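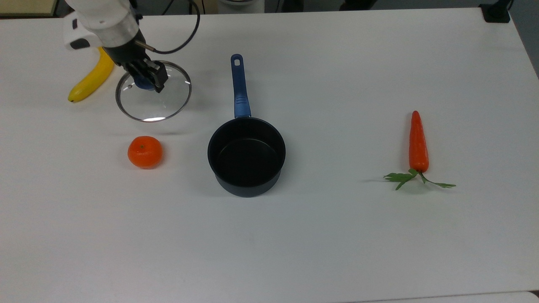 Arms on the kitting line, four months in – what changed for us

Forum: Shop Floor & Warehouse > Automation

panhandle_pete
Posted Sunday, 7:12 am

Been meaning to write this up because I got so much out of other people's threads before ours went in. We pack kitchen sets and play-kitchen sets for a handful of retailers. Pots, lids, utensils, pretend vegetables, that kind of thing. Site is in Praston, one long building, two shifts.

In the spring we got our first arm on the kitting line. We now have 4 of them, and I have to say I love these things. I've been picking and packing for most of my adult life and I did not expect to be the guy who comes in early to watch a robot hold a lid.

What it does for us: it picks the awkward single items and puts them in the tray. Lids used to be the job people traded away. They slide, they stack badly, you grab them by the knob all day and by the end of the shift your thumb is shot. Now the arm grabs them by the knob all day and its thumb is fine.

What changed for people: Two of us moved from packing to what they call cell lead. I'm one. I load trays, clear jams, teach new items and check the finished sets. Our best day before was 348 sets on my line. Our best day since is 600. Nobody was let go, and I know how that sounds, but it's true so far.

Ask me anything!

lowbay_linda
Posted Sunday, 7:40 am

"So far" is doing a lot of lifting in that post, Pete.

I'm glad it's good for you. At my last place the numbers went up the same way and then the temps stopped getting called. They weren't let go either. The phone just didn't ring. Did your temps come back for August?

panhandle_pete
Posted Sunday, 7:58 am

Fair question. Fewer of them. We had temps for August but on the loading dock, and not as many as last year. I should have put that in the first post.

Skirnik
Posted Sunday, 8:21 am

How's it doing on clear lids? We trialed an arm for glassware and the vision was hopeless on anything see-through. It would go for the reflection on the rim and pinch air. Over and over. We had a guy standing there moving glasses an inch to the left for it, and he was slower than if he'd just packed them himself.

panhandle_pete
Posted Sunday, 8:35 am

Oh man, the first two weeks were exactly that. It kept seeing the table through the glass and deciding there was no lid. What fixed it was teaching it to look for the knob and forget the glass. If the knob is a strong color you're golden. Our one style with a clear knob still gets packed by hand, by me usually.

Matte white table helped too. We had a shiny steel one to begin with and the overhead lights made a mess of it. If you're going to try again, change the table before you change anything on the robot. Cheapest thing we did.

Skirnik
Posted Sunday, 8:44 am

Huh. Ours was steel. I'm going to bring that up on Monday morning and take full credit.

Noémie Melnyk
Posted Sunday, 9:30 am

Hi all, I run training for a packing floor a bit bigger than Pete's and I want to back him up on one part and push on another.

The part I agree with: teaching the items is real work and people get good at it fast. Our strongest teachers are the people who packed by hand for years. They know a soft leafy thing will fold under if you come at it from the leaf end. They know a pan wants to swing toward its handle when you lift it. The engineers did not know that, and they were very nice about being told – once we got everybody into the same room.

The part I'd push on is pay. Cell lead, line coach, whatever your place calls it, it's a skilled job. Ours went eight weeks as "extra duties" before anyone put a rate on it. Pete, did you get a raise or a title?

panhandle_pete
Posted Sunday, 9:52 am

Title first, raise later, smaller than I wanted. I'd tell anyone starting out to ask for both on the same day.

And yes on the pans!! Ours kept dipping handle-down until Rosa on second shift told the engineer to grip at the rim across from it. He'd been at it all morning.

vovov
Posted Sunday, 10:15 am

I'm going to be the grump. I work next to one of these and I miss talking. We used to have six people around a table and you'd hear about everybody's kids and who was fixing what truck. Now it's me and a cell and the next person is thirty feet off. My wrists are better. I'll give it that. But the shift is longer somehow, even though the clock says otherwise.

Anybody's place doing something about that? Because ours put in a radio.

lowbay_linda
Posted Sunday, 10:22 am

This is the bit that never makes it into the slides.

Noémie Melnyk
Posted Sunday, 10:41 am

vovov, we turned the cells so two leads face each other across the aisle, with the arms on the outside. It took one weekend of moving cable. The layout people had put every cell in a row facing the wall, purely out of habit as far as I can tell. We also rotate leads every two hours. People were wary of the rotation and now they'd be mad if we took it away.

vovov
Posted Sunday, 10:49 am

Facing each other. Okay. I can sell that. Thanks.

Fan
Posted Sunday, 11:30 am

Different angle from the maintenance side. Pete, watch your cables at the wrist. If you've got an outside loop it needs enough slack for the full turn but not so much that it sweeps the table and knocks stuff over. We had one rub through after more than 2000 hours and it took the line down for a day and a half waiting on the part. Keep a spare on the shelf. Also, whoever does the morning check should move the wrist through its whole range by eye before the first tray goes in. Takes a minute or two.

I trained up from forklift for this, by the way. Best move I've made at work. I get to fix things and people are happy to see me, mostly.

panhandle_pete
Posted Sunday, 11:44 am

We do not have a spare. Writing that down right now.

Skirnik
Posted Sunday, 12:05 pm

Do you find it crushes anything? We'd want to do fruit for gift baskets eventually, citrus and bananas to start.

panhandle_pete
Posted Sunday, 12:20 pm

With the force turned down, citrus is easy, round and tough. Bananas I'd want to go slow on. We tried real ones one afternoon for fun and the ones it picked had bruises by the next day, right where the fingers closed. Somebody with softer fingertips on their gripper might have better news for you. Ours are the plain two-finger kind.

Fan
Posted Sunday, 12:31 pm

Softer pads help a lot. They wear fast though, so put them on the same check as the cable.

lowbay_linda
Posted Sunday, 1:10 pm

Okay, I came in hot this morning and I'll say this is a better thread than I expected. I still want to hear from Pete when the holiday rush is over, with the temp numbers in the post this time.

panhandle_pete
Posted Sunday, 1:16 pm

Deal. I'll bump it in January and I'll ask the office for last year's count too.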